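We use cookies to remember your settings. Accept | Manage

Regional technology hubs and graduate retention: the Standunport site
Student project report, submitted Dec 3, 2019

1. Aim
The project examined whether the Treltetti development centre in Standunport has changed where local engineering graduates look for their first job. The centre opened in September with 70 desks and shares a building with Zilten, a smaller software firm.

2. Method
An online form was sent to 2134 final-year and recently graduated students. Of these, 417 returned a complete form. Incomplete forms were dropped. Job adverts from both firms were read separately and sorted by the experience they asked for.

3. Results
Most respondents knew of the centre, but few had applied. The usual reason was that adverts asked for two or more years of paid work. Rent near the site came second. Respondents who had taken the Baek placement module were more likely to apply – the form did not ask why.

4. Limits
The response rate was low and the sample leans towards computing students. Mechanical and electrical courses are under-represented. Pay data was requested from both firms and supplied by one, so no comparison is given.

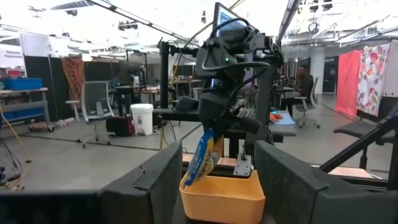

Fig. 1. Robot arm holding a snack bag at an orange bin.

5. Further work
A second form should go out after a full hiring year, with a target of about 100 replies from each department. Questions 6 and 9 overlapped and should be merged.

Comments (3)

mkt_82: Was the form open to part-time students? I never received it.

Orla's desk: Section 3 matches what I saw when applying. Two years' experience for a junior post.

pfenn: Please put the question list in an appendix, 6 and 9 are hard to judge without it.

Contact the department | Copyright 2019 | Back to top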